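# Burnwood: wrist views and scene views for simulated tabletop picking

Burnwood is a set of 3870 simulated episodes of one arm working at one tabletop. We built it to answer a question that had been bugging us for most of a year: how much does a policy gain from a wrist camera once it already has two fixed views of the table? The answer surprised us (see Results), and we had so much fun getting there that we're releasing the whole thing, including the runs where the arm drops what it's carrying.

If you only want to train something quickly, grab the `small` split first. It has 1147 episodes and the same mix of tasks.

## What's in it

Every episode comes with:

- RGB from two fixed views and two views that move with the arm
- joint positions and gripper opening at each step
- object poses straight from the simulator
- a one-sentence instruction, such as "put the banana in the yellow crate"
- a success flag, plus a short free-text note if the flag is false

There are 13 tasks in total. Most of them move one object into or onto another. Two are stacking tasks with the gray cube, and those are the hardest by a long way – every method we tried struggled with them.

The objects are ordinary kitchen-type things: plates, mugs, a bowl, a banana, small cans, plus two plastic crates. Poses are shuffled between episodes. The cabinet stays on the table throughout, mostly as an obstacle, and it has turned out to be a really good one.

## The method in short

We call the training recipe Getley. It is plain behavior cloning with one change: during training, each view is masked independently for a random stretch of steps, so the policy can't lean on any single view all the time. The masking schedule lives in `getley/mask.py` and it's 123 lines, comments included. Please read it! It's the part we're proudest of.

The baseline, Zutell, is the same network without masking. Both use the same image encoder, the same optimizer settings and the same seeds.

## Results

Adding wrist views to plain Zutell helped with grasping and hurt with placing. We didn't believe it at first and reran everything in July with new seeds. Same pattern. Looking through the failures, we saw policies that grabbed an object neatly and then wandered past the target, as if the close-up view had taken over.

With masking on, that drop in placing went away, and the grasping gains stayed. The effect is strongest on the bowl tasks. At close range the bowl can fill a big part of the wrist image and there's very little else to steer by, so a policy that knows when to fall back on the fixed views has a real edge.

Per-task tables are in `results/`. We haven't tested any of this on a real arm yet and we'd love to hear from anyone who does.

## Sample views

The first two are from the fixed views, the other two from the views that move with the arm. 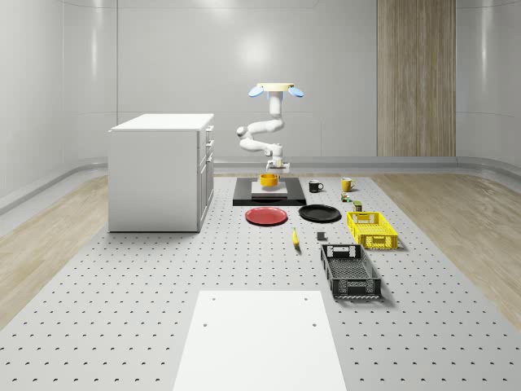
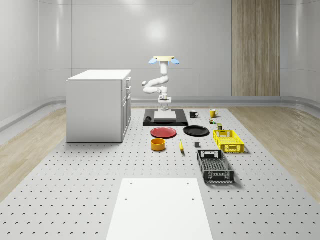

Close up on something yellow, with parts of the gripper in view: 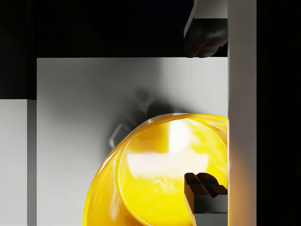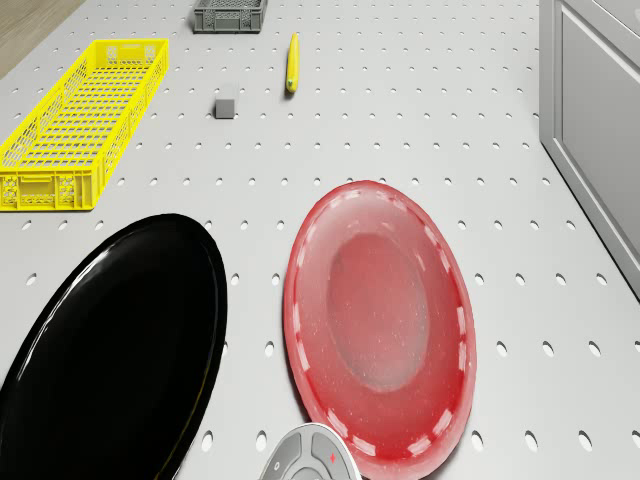 ## Loading

```
from burnwood import Episodes

eps = Episodes("data/", split="small")
ep = eps[0]
print(ep.instruction, ep.success)
```

Frames are decoded only when you ask for them. To skip the wrist views entirely, pass `views="fixed"` – loading gets a lot faster.

## Known problems

- Glossy objects pick up strong highlights, and masks made by color thresholding will break on them. Use the object poses.
- The success check for the mug tasks is too strict about rotation. A fix is on the `serrano` branch but hasn't been merged.
- A few instructions say "basket" where the object list says "crate". They mean the same thing.

## Contact

Leanne Bloxham maintains the data and the loader. Open an issue for bugs, and please include the episode ID and the split name. Pull requests with new tasks are very welcome, especially anything that uses the drawers!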